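Re: [gernby-users] Folding policy and elastic waistbands

> Has anyone on here tried the Gernby folding policy on trousers with
> an elastic waist? Ours does fine on T-shirts but grabs the waistband
> and then sort of dithers. Is it the data or the training?

Mostly the data, I'd say! We had the same dithering at Jolness until October, when we sorted our hand-held gripper demos by garment and found only 36 with any elastic in them, out of 800. So we've been recording more, on beds this time (the old set was all done on one tidy table), with a gripper in each hand. 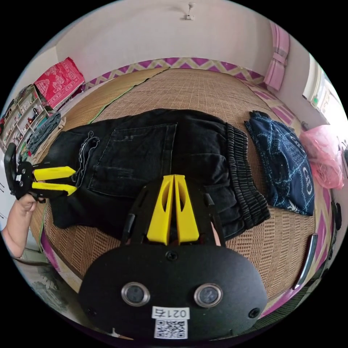 Black jeans on the straw mat, ribbed waistband to the right, patterned navy cloth next to them.

We retrained on the old set plus 45 new bed demos and left everything else alone, same Roussel encoder, same learning rate. On our 12 test garments the dithering has pretty much gone, though it still makes a mess of one very stretchy pair of leggings.

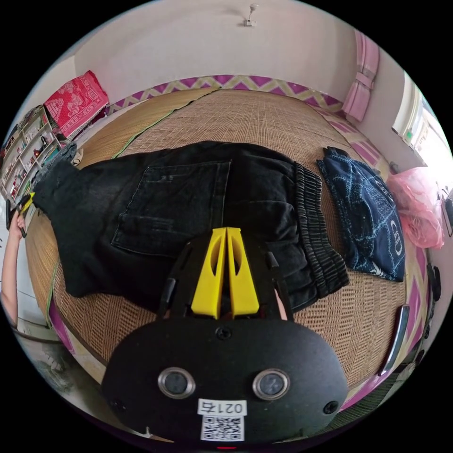 One thing I'd do differently is lay the clothes out at more angles. Ours nearly all went down sideways, and the policy gets noticeably worse if you turn the trousers round (I should have seen that coming). If you use the Skesutis loader, check it keeps left and right hands matched up too, ours had them swapped for a whole batch and I lost an afternoon to it.

Happy to share the split file if it's any use.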